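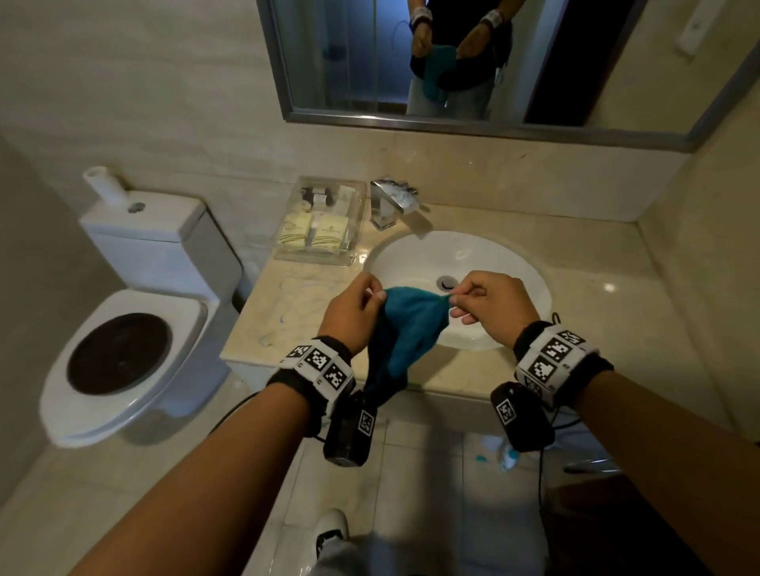
Vesna Lazarević wrote in to say that a sidekick who dies and comes back in the same issue should be counted once, and she has a point, so version 6 counts them once. The old numbers were inflated by a single very stubborn owl.

# Hukus Sidekick Index

A table of supporting characters from the *Hukus* superhero comics and the spin-off *Flunus*, which ran until the publisher ran out of either money or capes. One row per character, 1,433 rows in all. The heroes are left out. They get enough attention.

## What's in it

- `name` — as printed, misspellings included
- `alias` — blank for characters too minor to need a disguise
- `first_issue` — the issue where they first speak, grunt or bark
- `boss` — the hero they carry things for
- `fate` — one of `alive`, `dead`, `both`, `forgotten`

Some 620 rows have the fate `forgotten`. The writers simply stopped mentioning these people, often in the middle of a hostage situation. 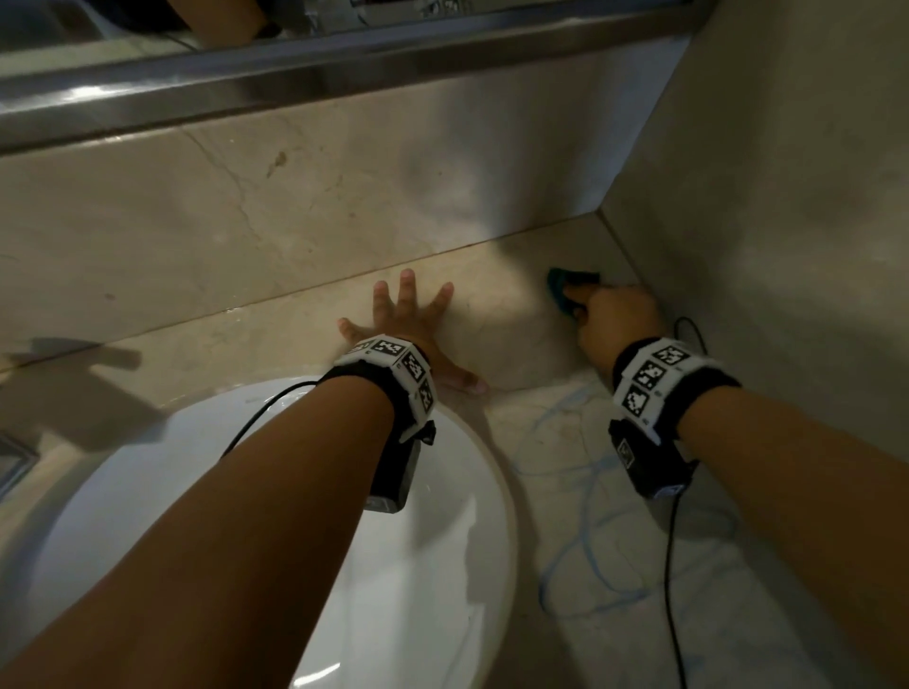
## Where it came from

I typed most of it from my own back issues. Aniela Gajewski filled in the Jerkow arc, which I had skipped on principle as a teenager and still haven't read. Her rows are marked `ag` in the `source` column and are noticeably tidier than mine.

## Known problems

The Ristić twins share a costume, a motorcycle and, for most of one December, a speech balloon. I gave them one row each and split the dialogue by guesswork. If you have strong feelings about which twin says "Not the bridge again!", open an issue.

Reprints are a mess. Issue 800 of *Hukus* is a reprint with new coloring and one added butler, and I've kept the butler.

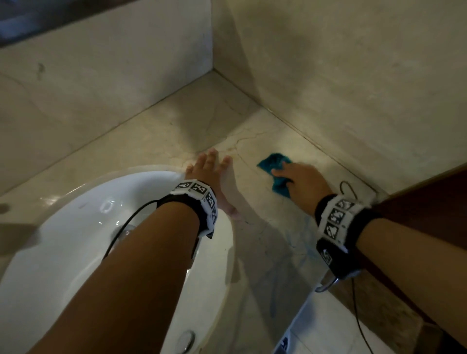
*Wiping down the bathroom counter.*

## Use

Free for anything, including arguments. Please mention the version number, as earlier ones still have the extra owls.

Last updated Monday, February 1, 2021.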